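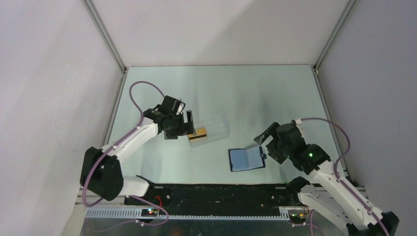 Filed under: Checks and Checklists / Small Storage

Keltside Store – bench and box check, January round
Area covered: sorting tabletop, clear lidded boxes, small folders, loose cards and blocks
Last item ticked: Wednesday, just before four

Results are marked OK, WATCH or FIX. Comments are as long as they needed to be, and in the case of the boxes that turned out rather long, as I do like a good clear box.

1. THE TABLETOP

1.1 Surface wiped and free of grit – OK
Lovely and clean. The pale top shows every crumb and pencil shaving, which I have come round to completely! On the old dark one at Flavell you could lean on a drawing pin before you ever saw it.

1.2 No chips, lifting or sharp places along the near edge – OK
Run the flat of your hand along it slowly, then do it again with a dry cloth. If the cloth snags, there's a splinter or a burr there that your hand missed.

1.3 Table steady when leaned on – WATCH
There is the tiniest rock at the back left if you really put your weight on it. Tightened the foot and it improved. Please try it again next round, and don't fold up a bit of card and shove it under, it always works its way out and somebody slips on it.

1.4 Only the job in hand on the top – OK
One box, one folder, whatever goes in them. Finished work moves to the shelf before the next lot comes across.

1.5 Light good enough to read a small label at arm's length – OK
Tried with the smallest labels we print. Perfectly readable, even with tired eyes.

2. CLEAR PLASTIC BOXES

Stock on the sheet is 582 across all sizes. I didn't handle every one. I pulled 40 from different shelves, a mix of the long shallow ones and the deeper Rikora ones, and went through them one by one with a cup of tea (on the windowsill, see 5.2).

2.1 No cracks at corners or along the base – FIX
Mostly in super condition. Three had hairline cracks, all at a corner and all in the long shallow type. Tilt the box against the light and turn it; a crack flashes white at one angle and vanishes at the next, so one quick look won't do. Cracked ones are in the red crate. Please don't tape them up and put them back, however tempting. A cracked corner gets sharp quickly and the tape hides it.

2.2 Rims smooth all the way round – OK
One had a little whisker of plastic left over from moulding. Took it off with a nail file and it's back on the shelf.

2.3 Lids seat fully and come off without a fight – WATCH
The Rikora lids are a joy, one press at each end and done. The older lids vary. If you find yourself digging a fingernail in or reaching for a ruler to lever one off, put the box to one side. The only injury in the book last year was a split thumbnail from exactly that.

2.4 Contents can be seen without opening – OK
The whole point of using clear ones! Check from the side as well as from above. A box that has gone cloudy is still sound and can go to the garage shelves for rope and pegs.

2.5 Contents lie flat and aren't wedged – WATCH
A card or thin block that slides down to one end will jam there under the short wall, and then people tip the box up and bang it on the table. Two fingers in, lift the free edge, out it comes. Where a box holds only one small thing, pick a smaller box. We have plenty.

2.6 Stacks no higher than five, heaviest at the bottom – FIX
Found a tower of nine by the door. Very impressive, and it came down in the time it took me to write this line. Nothing broken. Restacked as two.

2.7 Labels on the short end, facing out – OK
So much better than last round. Thank you, whoever redid the whole second shelf in the round handwriting.

3. SMALL FOLDERS

3.1 Opens flat and stays flat – OK
A folder that springs shut has usually been overfilled. Open it right out on the table, press gently down the fold, and leave it a minute. If it has closed itself when you come back, thin out what's in it.

3.2 Edges and borders not peeling – WATCH
The darker edging on some of the blue ones is beginning to lift at the corners. A dab of glue and a clothes peg overnight fixes it beautifully. I've done four and will happily show anyone who fancies an afternoon of it.

3.3 Tabs whole and not bent back – OK
Bent tabs catch on sleeves and pull everything off the table with them. Bend them straight, or snip them off if the folder can manage without.

3.4 No staples or pins left inside – FIX
Two staples in one folder, points up. Please use the plastic clips. We have a whole jar, they come in colours, there is really no excuse.

3.5 Folders stored upright, clear of the boxes – OK
Upright in the Collet rack, with a hand's width to spare at the end so you can flick through them.

4. CARDS, BLOCKS AND OTHER SMALL BITS

4.1 Each item in its right box – OK
Checked 14 boxes against their lists and every single one matched. First time ever!

4.2 Corners of cards not split or sharp – OK
Laminated ones can be surprisingly keen at the corners. Round them off with scissors before they go in.

4.3 Nothing small enough to swallow left where children can reach it – OK
Low shelves checked on hands and knees, including right at the back. Found one button and a very old mint.

4.4 Strips and edging firmly stuck down – WATCH
Some of the striped cards are shedding their strips. Press and see; if one slides under your thumb, it wants redoing.

5. AROUND THE BENCH

5.1 Cables kept tidy and out of the walkway – OK
Walk the route with your arms full, as you would on a real day. Looking from the doorway isn't the same thing at all.

5.2 Drinks kept off the tabletop – OK
Windowsill only. That includes me.

5.3 Walkway at least 60 centimetres wide, measured at the tightest place – OK
Measured with the tape, at the end by the red crate. It passes, but only if the crate is pushed right in.

5.4 Scissors and craft knives back in the lidded tin – WATCH
One pair of scissors short. If they are in your bag, no questions asked, just pop them back.

TO DO BEFORE THE NEXT ROUND

[ ] Empty the red crate and take the cracked boxes to recycling
[ ] Look at the back left table foot again
[ ] Sort the older lids into "easy" and "stiff", stiff ones to go
[x] Split the tower by the door
[ ] Glue session for the blue folders
[ ] Go through the rest of the folders for staples
[ ] Find the scissors
[ ] Fresh label sheets, small size, from Collet

A note for whoever does the next one. Give yourself a proper morning and start with section 2 while your eyes are fresh, then do the table last. I went in number order, and by the time the boxes had been across it the top needed wiping all over again. Pull your sample from different shelves to mine if you can. I took mostly from the second and third, and the bottom shelf could do with a good going over. The blank sheets are in the Collet rack, right at the front, behind the green divider.

Keltside Store | Questions about a check? Leave a note at the desk | Back to top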